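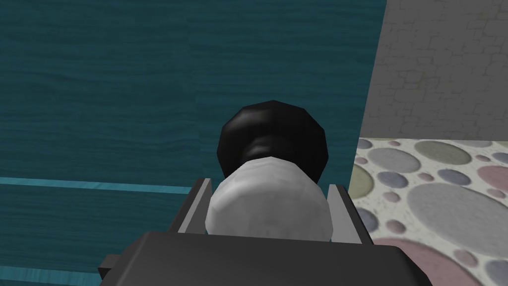 How often should a kitchen cupboard be emptied and cleaned?
Twice a year is sufficient for most households. Cupboards that hold flour, sugar or oil should be done every 2 months.

The following guidance is issued to tenants of Tokthorpe Housing and replaces the sheet dated Thu 10 July. It applies to all 80 homes on the Brennan estate.

Before you start

Clear a worktop or table large enough to take the contents of one cupboard. Work on one cupboard at a time. You will need a bowl of warm water, washing-up liquid, two soft cloths and a dry towel.

Cleaning the inside

1. Remove all items and check the dates on packets and tins.
2. Lift out any loose shelves and wash them separately.
3. Wipe the walls from top to bottom with a well-wrung cloth.
4. Dry the corners with the towel and leave the door open for 40 minutes.

Cleaning the doors

Doors should be wiped along the grain where there is one. Grease collects in the grooves of panelled doors and may be loosened with a soft toothbrush dipped in soapy water. 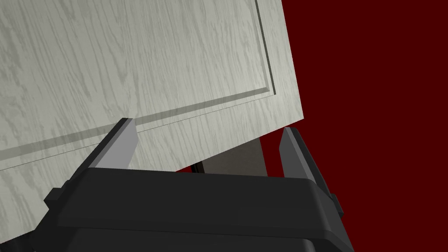

Rinse with a clean damp cloth and dry at once. Scouring pads, bleach and steam cleaners must not be used on any door or drawer front. Handles may be unscrewed for washing, provided that the screws are kept together and refitted by hand.

Hinges

Do not wet the hinges. A door that has dropped or rubs against its neighbour should be reported to the repairs desk, and tenants are asked not to adjust it themselves.

Reporting a fault

Repairs to cupboards are handled by Cillian Kinsella at the estate office. Please give your address, the position of the cupboard and a short account of the fault. Requests for replacement doors are passed to Conall Kavanagh for approval.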